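Thread on watering a garden through a dry summer. Small garden, clay soil, one outside tap, and a hosepipe ban that started in June. Posted 2025-08-26 and I'll add to it if anything changes.

The garden is behind a terraced house on Jendard Road. It faces south-west and gets the sun from late morning until tea time. There is a paved bit by the back door, then a strip of lawn, then a long bed against the fence.

I've lived here four years. The first two summers were wet enough that I hardly thought about water. Last year I lost a hydrangea and most of a row of runner beans. This year I wanted a system before the heat came.

First thing I did was put in water butts. I had one already, a green thing left by the people before us with a split in the side. It went to the tip.

I bought two from Kravets, the slim kind that stand flat to the wall. They are linked by a short length of pipe near the top, so when the first is full the second starts to fill. The pipe came in the box. The hole saw didn't.

If you are drilling for a link pipe, mark the height with both butts standing on their final base and half full. The plastic bellies out a bit with water in it. I marked mine empty and had to pack one up with a bit of slate.

Base matters more than I thought. A full butt is very heavy. Mine stand on paving slabs bedded on sand, and I left them to settle for a week before filling.

You want the tap high enough to get a can under. Sounds obvious. The stand that came with mine was too low for my old can, so I now use a smaller can and make more trips.

On cans: I have a metal one from Boretti that I was given as a present. It pours nicely and it is a pain to carry. The plastic one from the market does most of the work.

Both butts were full by the end of spring. They lasted 20 days once the rain stopped. I'd hoped for longer. After that it was the kitchen.

Kitchen water. I keep a washing-up bowl in the sink and use it for rinsing veg, hands, the odd cup. It goes on the flower bed. I don't use it on anything we're going to eat and I don't store it, as it starts to smell by the next day.

Bath water is the same idea on a bigger scale, but our bathroom is upstairs at the front. Carrying buckets down through the house lasted two evenings. There is a siphon hose you can hang out of a window. Ours opens on to the street, so no.

Now the part that made the most difference, and it cost nothing. I stopped watering everything a little every evening. I now water part of the garden properly and leave the rest alone.

Before, I'd go round with the can and wet the top of the soil. It looked dark and healthy and I'd go in feeling I had done a job. Dig down with a finger and it was dry dust underneath.

Yurii Bondarchuk two doors down put me right on this. He has the allotment by the railway as well as his back garden and he grows better onions than I ever will. His advice was to pour slowly at the base of the plant, wait, and pour again in the same place.

The first can on baked clay mostly runs off. The second one goes in. I do the whole row once and then come back to the start, and by then the soil is ready to take it.

Time of day. I used to do it after work. I've switched to early morning, before breakfast. Fewer slugs about on wet leaves overnight, and the plants have it before the sun comes round. If evenings are all you've got, do evenings.

The hottest day we had here was 35 degrees. The squash leaves hung like wet cloths by mid-afternoon and I very nearly ran out with the can. By nine at night they had come back up by themselves. Afternoon droop isn't always thirst. Check again the next morning, and if they're still limp then, water.

Mulch. I put it off for years as I thought it was for people with tidy gardens. I got bags of bark from the garden centre at Emier and put it on thick, keeping it away from the stems.

Water the bed well before you mulch. If you put bark on top of dry soil it keeps the soil dry. I did one end of the bed wrong and could see the difference in a fortnight. The phlox at that end went brown from the bottom up.

Grass clippings work too if you spread them thin. In a heap they go slimy and hot. I mix mine with torn cardboard.

The lawn. I don't water it. It has been the colour of a digestive biscuit since July and I've made my peace with that. It will come back in autumn. I've stopped mowing it as well, apart from a quick trim along the edge of the path.

Pots are the hard part. A pot has nowhere to get water from except you. I had far too many, in all sizes, dotted about wherever there was a gap.

I moved them together into the shade by the back wall, big ones behind and small ones in front. They shade each other's sides. The terracotta ones still dry out fastest so they sit in the middle.

If a pot has dried right out, the compost shrinks from the sides and the water just runs down the gap. Stand it in a bucket until the top feels damp, then let it drain. My rosemary came back from this. The fuchsia didn't.

Next year I'll have fewer pots and bigger ones. I have said this before.

The bed is holding up well. Sedum, lavender and the hardy geraniums have had no water from me since they were mulched. The roses get a can each week. The dahlias get more than they deserve.

Dehua Xue asked under an earlier post whether I use those clay spikes you screw a bottle on to. I tried them in the tomatoes. They work in loose compost and they did very little in my clay. One emptied in an hour and the next one was still full days later. I gave up and sank some old plant pots beside the stems instead. Fill the pot, let it seep down, move on.

Also worth having if you're out there for long: a hat, something to drink, and somewhere in reach to put it down. I've come in with a headache more than once from weeding through lunch.
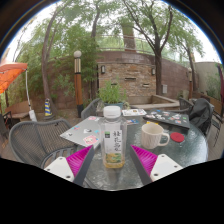 How often should you water a shrub you planted this spring? Once a week in dry weather, with a full can poured slowly at the base, and carry on until there has been proper rain for a while.

By proper rain I mean the sort that gets you wet walking to the car. A shower on a hot day barely gets through the leaves. I've started pushing a bamboo cane into the bed after rain. If it stops just under the surface, the rain hasn't done much.

Same goes for hedging, though a hedge by a wall or fence may get almost no rain at all on one side. Mine is dry as a cupboard on the fence side even in a wet week.

What I spent this year: the two butts were the big cost. The bark came to £30. The cane was in the shed already.

What I'd do differently: clean the gutter first. I filled the butts with a good deal of moss and grit, and the tap on the left one has run slow ever since. I'll have to empty it before winter to get at it, and by the look of the forecast it may empty itself.

A few people have asked about a third butt. There's room behind the shed, but the shed roof has no gutter on it yet. That's the next job - gutter, downpipe, then the butt if there's any money left.

Beans are still cropping. I'm picking every other day and leaving a bag on Yurii's step.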